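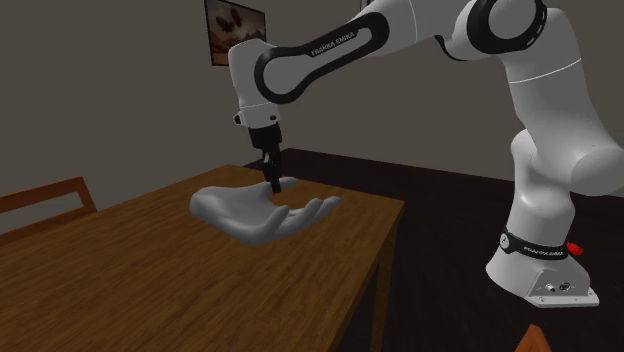
Zostari makes made-to-measure gloves for people whose hands do not match shop sizes. We cut and sew every pair to order in our workroom in Graltport, using measurements you take at home. If you are measuring for the first time, start with the hand open, like the large grey model hand above the brown table, and leave it relaxed. The answers on this page cover measuring, ordering, care and returns. Please read the measuring section before you place an order.

MEASURING

What do I need?
A soft tape measure, a pen and a sheet of plain paper. A strip of paper and a ruler will do if you have no tape. Take all measurements in millimetres.

Which measurements do you ask for?
The width around the palm, the length from the wrist crease to the tip of the middle finger, the length of each finger and the width around the wrist. The order form has a box for each one. It will not let you go on if a box is empty.

How do I measure around the palm?
Wrap the tape around the widest part of the hand, just below the knuckles, and leave the thumb out. The tape should touch the skin all the way round without pressing into it. Make a loose fist and read the number again. Enter the larger of the two.

Do I need to measure both hands?
Yes. Most people have one hand slightly bigger than the other, and we cut left and right gloves separately. There is no extra charge for this.

Can I send a tracing instead?
A tracing is helpful but it cannot replace the measurements. Hold the pen upright and keep it close to the skin. If you post a tracing, write your order number on it and say whether it shows the left or right hand.

My hands swell during the day. When should I measure?
Measure in the evening, when they are likely to be at their largest. If the swelling changes a lot from one day to the next, choose the Neltix stretch lining when you order.

ORDERING

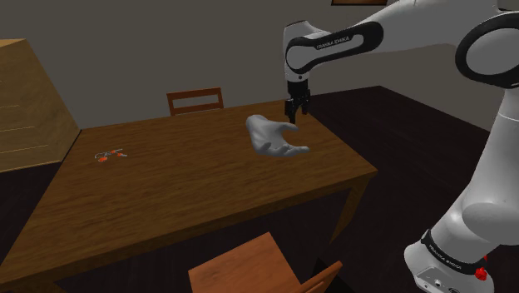
What does a pair cost?
Unlined leather gloves are £67. Lined leather gloves are £84. Long gloves, which reach to the middle of the forearm, start at £80 unlined. The price is the same for all sizes, including children's.

How long will my order take?
Allow 20 working days from the date we confirm your measurements. Orders placed from October onwards can take longer, and the current waiting time is shown at the checkout.

Can you make gloves for a hand with missing or joined fingers?
Yes. Choose "Other hand shape" on the form and tell us what you need. We will write back with a sketch and a price before we cut anything. You do not pay until you have agreed to both.

Can I order a single glove?
You can. A single glove costs half the price of the pair plus £20 for setting up the pattern. If we already hold your pattern, the setting-up charge does not apply.

Do you keep my pattern?
We keep it for five years after your last order. You can ask us to destroy it sooner by sending a message from your account page.

Can I change my order?
You can change the colour, lining or stitching until cutting starts. We send an email the day before. After that the order is fixed.

CARE

How do I clean leather gloves?
Wipe them with a slightly damp cloth and dry them flat, away from radiators. Do not put them in the washing machine. A small amount of Zein balm, rubbed in twice a year, keeps the leather from drying out.

They feel tight. Is that normal?
New leather gloves should feel snug across the palm and will ease after a few days of wear. They should not feel short in the fingers, as leather gives very little in length. If the fingertips press against the ends, contact us before wearing them outdoors.

RETURNS AND REPAIRS

What if they do not fit?
Tell us within 30 days. If the gloves do not match the measurements you sent, we will remake them free of charge. If a measurement was wrong, we will remake the pair once at half price.

Do you repair old pairs?
We repair our own gloves only. Split seams are mended free for the first two years, and you pay only for the postage to us. Replacement linings are priced once we have looked at the gloves.

Page last updated April 20, 2025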